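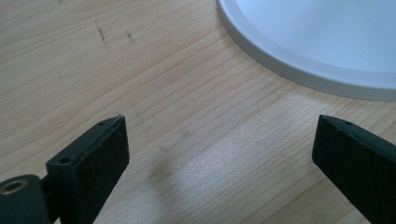

Tabletop with small dark marks, upper left; white round piece at upper right.

Tabletop Surface Survey: Pale Wood, Meeting Table 209

Notes by Etenesh Degefa, Usholm furniture records, 11/03/2022

The table came to Usholm from the Arnemham reading room and carries inventory number 209. These pages record the surface before any decision on refinishing. Grain, marks and reflection are noted; legs and underside are covered on a separate sheet. Bartoš supplied the original finish schedule, which lists a single clear coat and gives no later work.

The dark marks are thin and broken into short segments. They could be pencil, ink or light scratches. Test with a soft eraser first, then a damp cloth — no solvent until the coat has been identified.

Grain direction matters for any sanding. Long strokes, with the grain, and no orbital tools near an edge.

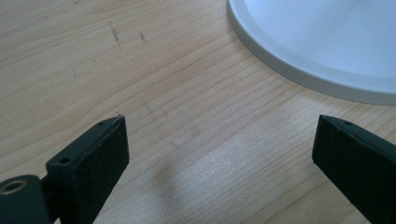
Long wavering grain lines and a brighter band toward the lower center. White disc at upper right.

Glare hides fine scratches. Check the bright area again from a low angle, with the overhead lights off, before signing the sheet.

The grain differs in density from one band to the next, with darker wavy streaks and long ovals in places. Any patch or filler has to be matched to the band it sits in — one color for the whole top will show. 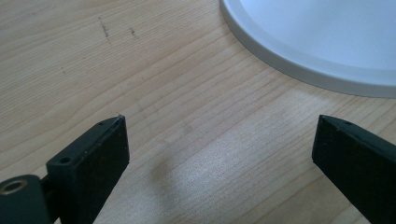 Related Sheets

Navton side table, sheet 652
Legs and underside, sheet 768
Finish schedule, sheet 896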